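I keep reading that paper manuals are dying, and I don't buy it. Every few months somebody writes the obituary, and then I order a lamp and get a sheet the size of a road map in nine languages.

The latest piece going around is by Solène Marty, who says 3,000 people were asked whether they read the instructions before putting something together and most said no. Fine. I'd say no too if a stranger asked me. It makes you sound capable. Then you go home and spend the evening on the floor with the sheet spread over your knees.

My own test was the Listilton shelf I bought in April. The seller wanted me to scan a code, which took me to a page that wanted an account, which wanted my phone number. I gave up and dug the paper out of the recycling. It was badly translated and step 6 was wrong – but it opened when I unfolded it.
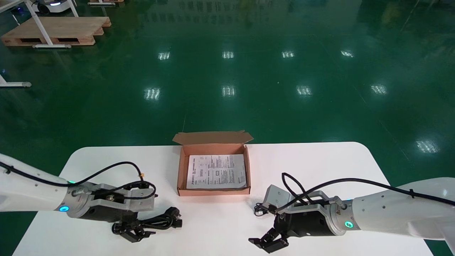

Dense print, small diagrams, lid up. The usual.

Juraj Urban commented last time that paper costs money and video is free. Free for whom? I have watched a man talk for eleven minutes before he picked up a screwdriver. I can't hold a phone, a bolt and a side panel, and I doubt Juraj can either.

What I would like is shorter paper. Drop the warnings about eating the screws and print the diagrams bigger. I've written to Listilton about step 6 and so far they've sent me a link to the video.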